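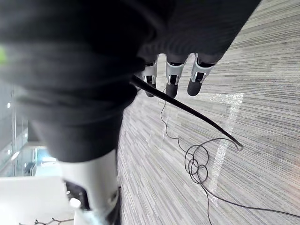

Minutes of the September meeting, Stelden Allotments and Gardens Society

Held in the back room on Monday, 7.30pm start (well, nearer quarter to, the kettle was slow). Notes taken by me, Firdevs Güneş, so complaints about spelling to me please.

Apologies
Two received, both on holiday, lucky things.

Last meeting's minutes
Agreed, with one correction. I had written that the plum tree by the top gate was to be felled. It was to be FED. Sorry everyone, and thank you to whoever spotted it before the saw came out!

Water
This took up most of the evening. The bill for the summer quarter came to £664, a good bit more than we'd put by, and there was a long chat about whether we have a leak or just had a dry July. I think it's a leak, as the ground near plot 4 has been squelchy for weeks. Kontogiannis have offered to come and look at the pipe and will quote before they dig anything. Agreed that I ring them this week. Also agreed that hoses are not to be left running while people go home for their tea – you know who you are, and so does your marrow.

Money
We have £1284 in the account before the water bill goes out. Rents are due at the end of the month and I'll put the slips through doors. Someone asked if we could pay online. I said I'd find out, and I will, but please don't hold your breath.

Seed order
We went with Mimusent again last year and most people were happy, apart from the leeks, which came up like grass and stayed like grass. Wunuvora do a cheaper onion set and their postage is free over a certain amount, so we're splitting the order between the 2 of them this time. Lists to me before the next meeting. Please write clearly, and put the variety as well as the vegetable. "Beans, the nice ones" is no good to me.

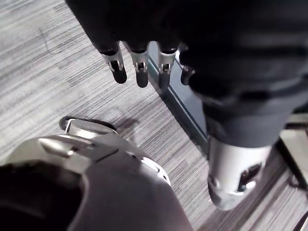
Four fingers, pointing at the floor.

Autumn show
A lovely afternoon and a big thank you to everybody who baked. We had over 2 tables' worth of chutney, which must be a record for us. The judge did ask that onions are dressed with raffia next time and that the class for "longest bean" is measured straight, no bending. I've changed the wording in the schedule.

Bonfires
None before dusk, same as ever.

Any other business
The lock on the shed is sticking again. Lift the door a bit as you turn the key and it goes. A wheelbarrow has been borrowed from outside the shed – green, wonky handle. Could it please come back, I'm fond of it.

Meeting closed at 9.10pm. Next one is the same room, same time, and it's my turn to bring biscuits.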